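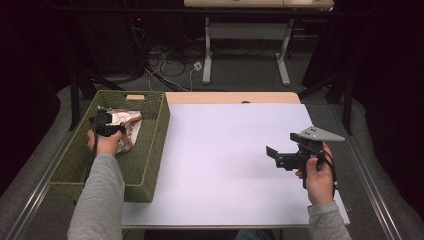
Photo: Hywel Ruddock / Humov

Re: [jallton-list] Grasp labels, woven basket set

On 20th July, Price wrote:
> Does the 2870 count include episodes
> where only one gripper closes?

Yes. Both streams are kept. 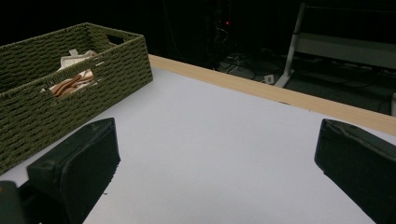
Jaw width is logged per side, so an idle gripper still gives a valid track. Training on 2 views beat head-only on our crumpled items.

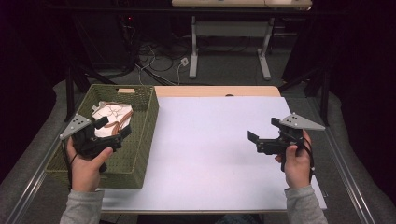
Mondport reruns 100 trials in September. Label diffs welcome before then.

Hywel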